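Print this article
E-mail this article

Bed sorting

Bed sorting (also called sheet sorting, and in some older household books laying out on the bed) is a way of tidying small household objects in which the top of a made bed is used as the working surface. The objects are brought to the bed, spread out on a plain sheet, divided into groups, and then carried back to the drawers, boxes or shelves where they will be kept. The name is used for the activity and also, less often, for the arrangement of the objects at the moment when they are all lying on the bed.

The practice is domestic and has no fixed rules. It is described mostly in household manuals, in leaflets for people who are moving to a smaller home, and in the teaching of home economics.

Name

The expression "bed sorting" is found in the second edition of the Lorkent Household Reader, where it has a short entry between "bed linen" and "bolster." The first edition has only a reference to "laying out." Carter Perron, who wrote the chapter on bedrooms for the Reader, used both names and seems to have made no difference between them. In the region of Zimora the word "spreading" is common in speech, but it is also used there for the airing of blankets, and for this reason the manuals avoid it.

Bed sorting must not be confused with the sorting of bed linen, which is a part of laundry work.

Surface

Almost any bed can serve. A double bed is preferred in the manuals for the reason of space, but many people sort on a single bed and do the work in more portions. The mattress should be firm enough that objects do not roll together into the middle. On a soft mattress the weight of a sitting person makes a slope, and round objects will travel down it. Perron recommends to stand or to kneel at the side of the bed and not to sit on it until the small things are in their containers.

The blanket and the pillows are usually removed first. A plain sheet of one color is left on, or a second sheet is put over it. White is the most common choice. Pins, beads, screws and other small metal parts are easily seen against it, and dust that falls from the objects can be seen also. A patterned bedspread is considered the worst surface, and a knitted one is not better, because small parts go into the holes.

The sheet should be pulled tight. Folds hide small objects, but a long fold made on purpose can be used as a border between two groups. When the work is finished the sheet can be lifted by its four corners, so that whatever was forgotten comes to the center. It is then shaken outside and washed.

Objects

The objects treated in this way are those that do not have a clear place in the house. The Lorkent reader gives a long list, which includes stoppers, spools, buttons, keys, chargers, picture frames without glass, drawer knobs, craft materials, hair articles, parts of toys and parts of tools. Flat objects and standing objects are often found together in the same drawer, and one of the first steps is to separate them. Frames, trays, cards and lids can be stacked. Cylinders, balls and knobs cannot be stacked and need a box with a side.

Open frames have a particular use in the method. An empty frame laid down on the sheet makes a closed area, and objects of one kind can be put inside it. Some people own several frames in different colors for this purpose. Others use the lid of a box, a belt closed in a ring, or a piece of string.
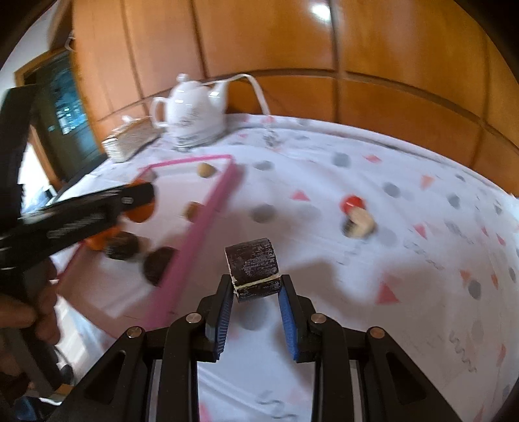
Short dark brown cylinder with a rough, speckled surface and a thin pale tan band. A pink rectangular frame lies on the bed.

Objects with a rough surface are handled a little differently from smooth ones. Cork, unglazed clay, sandpaper and old rubber may leave grains on cloth, and light-colored sheets show this quickly. It is advised to hold such an object upright over a saucer, to brush it once with a dry brush, and only then to put it down. If it has a band or a label, the brush should go along the band and not across, so that the edge is not raised.

Things that may leak, stain or burn are not sorted on a bed. The manuals name glue, ink, shoe polish, nail varnish, matches, lamp oil and batteries that show a white deposit. Knives and razor blades are also excluded. A mattress is not easy to search, and a blade that slides down between the mattress and the bed frame may stay there for a long time.

Procedure

The descriptions differ in detail, but most of them follow the same order.

Gathering. One drawer, one box or one shelf is emptied at a time. The contents are poured slowly onto the sheet near the foot of the bed. Perron gives as a limit for a beginner one drawer not deeper than 16 centimeters, and he writes that a person who empties the whole room on the bed "will sleep on the sofa."

Spreading. The heap is opened with the flat hand until no object lies on top of another. Nothing is judged at this stage.

Grouping. Objects of the same kind are brought together. The groups are made along the edges, and the center is kept free for what has not been decided. In the Vultthorpe variant (see below) the center is occupied first and the edges are kept free.

Deciding. Each group is looked at, and the double or broken pieces are taken out. Objects which nobody in the household can identify are placed together in one container with the date written on it. The manuals do not agree on how long this container should be kept. The Reader says 18 months. Ritchie, in a later leaflet, says until the next spring cleaning.

Returning. The groups are carried to their places in closed or deep containers, the heaviest first. The bed is then made again.

The whole procedure should be finished before evening. This is often mentioned as the principal advantage of the bed over the table or the floor: the bed is needed at night, so the work cannot be left half done. The same fact is mentioned by critics as the principal disadvantage.

Variants

In the Vultthorpe variant, named after the village where it was taught in evening courses, the sheet is divided before the work begins. Ribbons or open frames are laid out in a grid, and each area receives a small paper with the name of a room. Objects are grouped by the room where they will be used and not by their kind. A spool of thread may therefore lie beside a spoon. The variant is liked by families that are moving house, as each area corresponds to one box.

In the two-sheet variant, a second sheet is spread over the first after the flat objects have been sorted, and the standing objects are sorted on top of it. It saves space but requires a firm mattress, and the upper objects fall over easily.

Children are sometimes given one corner of the bed with a limited number of objects. The usual tasks are to put all objects of one color inside a frame, or to put everything that can stand upright in a line. Ritchie considers the second task more suitable for a table.

Comparison with other surfaces

A table offers a hard and level surface and is better for writing labels. It has the disadvantage that round objects roll off and may break on the floor. The floor has the most space, but it is tiring for the back and the knees, and the objects are stepped on. The bed stands between them in height. It is soft, so that a falling object makes no noise and receives no damage, but exactly this softness makes it unsuitable for objects that have to stand. A narrow cylinder of short height will normally stand on a tight sheet; a tall one will not.

A tray or a wooden board may be laid on the bed to unite both qualities. Perron mentions the board but finds it unnecessary for a collection below 500 pieces.

Hygiene

Objects from garages, cellars and sheds should be wiped before they come into the bedroom. Persons with an allergy to dust are advised to use a cotton cover which is closed around the mattress, and to keep the window open during the work. The pillows are best kept in another room. Shoes, including new shoes, are in many families not permitted on the bed at all, and the manuals respect this custom without discussing it.

See also

Airing of bedding
Drawer divider
Household inventory
Spring cleaning

Sources

Perron, Carter. "The Bedroom." In Lorkent Household Reader, 2nd edition. Zimora.
Ritchie. Small Things in Small Homes. Leaflet, June printing.
Course notes, Vultthorpe evening school, home economics section.

Article last revised 12 September 2021

Print this article
E-mail this article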